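Drumthorpe Hall Users' Group
Minutes of the meeting held in the large hall, 1st December

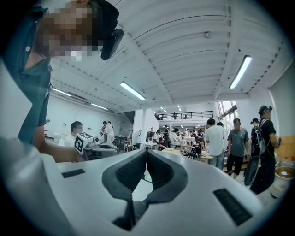
1. Minutes of the last meeting
Agreed as accurate, apart from the word "brief".

2. Lighting
The meeting considered the fluorescent tubes. Two hirers find them too bright and one finds them too dim; all three use the hall at the same hour. The quote from Grollow for replacing the lot with LED fittings was read out and then read out again more slowly. It was agreed to ask for a price on the tubes nearest the door only. Tower hire would be £120 on top.

3. Ceiling
Painting of the ceiling panels was last discussed in August, when it was deferred to this meeting. Deferred to the next. Deligiannis have offered to wash it down for £378, white paint being, in their words, "unforgiving". The meeting felt the same could be said of Deligiannis.

4. Chairs
There should be 40 stacking chairs. There are 35. The Trarulo dance class has been asked and has replied at length on the subject of the tea urn. Secretary to write again, sticking to chairs.

5. Heating
The timer remains on summer time. Instructions have been found, in Danish.
Action: Secretary to find someone with Danish, or a spare evening.

6. Hire charges
No change. Nearly half an hour was spent arriving at this.

7. Any other business
The notice about propping open the fire door has been used to prop open the fire door. New notice to be laminated and screwed to the wall.

Next meeting: to be arranged once the heating is working.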